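Curved desk

A curved desk is a work table whose top has at least one edge drawn as a sweep in place of a straight line. The curve may run along the front, where the sitter's body fits into it, or along the back, or through the inside corner of an L-shaped top. Curved desks turn up in offices, libraries, reception halls and spare bedrooms, and they have a loyal following among people who like to have everything within arm's reach.
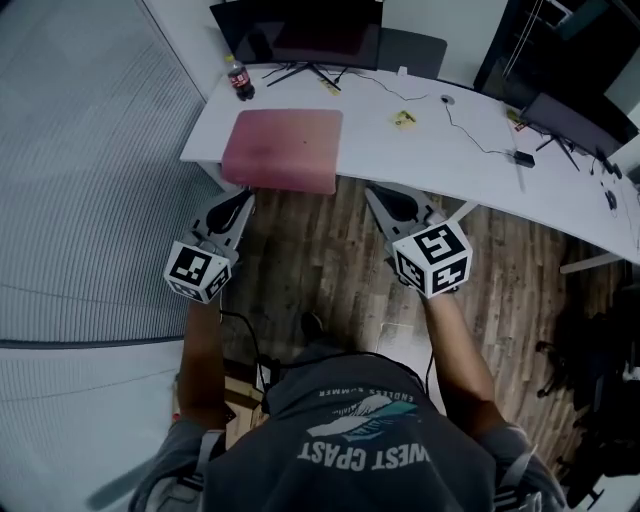

The type goes by several names. Catalogs list it as a wave desk, a crescent desk, a radial desk or a cockpit desk, and the words overlap so much that two makers may use the same one for quite different shapes. A wave desk usually has a front edge that dips in on one side and swells out on the other. A crescent desk curves the same way from end to end. A radial desk is a corner desk with the inside angle rounded off, and it's the one most people remember from offices with low gray partitions.

Shape and reach

The great pleasure of a curved front is reach. On a straight desk the far corners are a long stretch away, and they fill up with things that never get used. Pull the front edge in toward the middle and the sides come forward to meet the hands! A mouse, a notepad or a drink can sit off to one side and still be close. The sweep also gives the forearms something to rest on, which is a real comfort during long stretches of typing.

The shape does ask for some care in choosing. A curve made for a right-handed person can feel backward to a left-handed one, and wave desks are often sold in left and right versions for just this reason. Chair arms matter too. If they're set too high, they bump the edge at exactly the point where the curve comes closest.

Tops and edges

Most tops are made from a flat board cut to the curve and then covered. White is a great favorite, partly for the way it brightens a room and partly for the way it goes with everything. The hard part is the edge. A straight edge can be banded in a single quick pass, but a curved one needs a flexible strip that will follow the line without lifting, and the tighter the bend, the more patience it takes. A well-banded curve is a lovely thing to run a hand along.

The Uscombe desk, long a favorite with collectors of office furniture, avoided banding altogether. Its top was solid wood with a rounded lip, and it was sold in a run of 481 before the line was dropped. The later Ellwood desk went the other way, with a thin top, a plain square edge and a curve so gentle that some buyers took it for a straight desk until they sat down.

Cables and grommets

A cable grommet is a ring or cup set into a hole in the desktop, often with a cap that has a slot or a flap in it. Leads pass down through it to the power strip below. Grommets are usually round, and the hole is easy to cut with a hole saw, so owners often add their own. Placement is a matter of lively debate. Near the back wall keeps the top clear, while nearer the middle is handier for chargers and adapters that come and go.

Screens on a curved desk

Two monitors suit the shape very well. Set on their own stands and turned a little, they can follow the sweep of the desk so that each screen faces the chair. Some people give one screen the central spot and push the other out to the side, others split the difference and sit between them. Stand shape counts for a lot here – a tripod-style foot spreads its legs wide and may take up the very spot where a keyboard would like to go, while a clamp leaves the surface free but needs a straight stretch of back edge to grip. Ostermann sold a curved top with a flat section at the rear for that purpose, 17 inches long.

Cushions and pads

Soft goods belong to the story of the desk as much as the hard parts do. A flat rectangular cushion may serve as a seat pad by day and end up on the desktop when the chair is pushed away, and many people lean their elbows or wrists on one. Pads fade and pick up stains with use, especially in paler colors, so a removable cover is worth looking for. Cavo made a seat pad with one curved side to match its desks, in seven colors.

Care

A white top shows every ring and crumb, but it's quick to clean. A soft damp cloth and a drop of dish soap deal with most marks, and sticky spots from soda come up easily if they're caught early. Adhesive notes can leave a faint line of glue, which rubs off with a little cooking oil and then soap. Water shouldn't be left standing around a grommet, where it can creep into the board and swell it. Lifting edge strip can be pressed back with a warm iron over a cloth if the glue is the heat-set kind.

See also: Corner desk; Desk grommet; Monitor stand; Office chair; Seat cushion

Last edited January 31, 2021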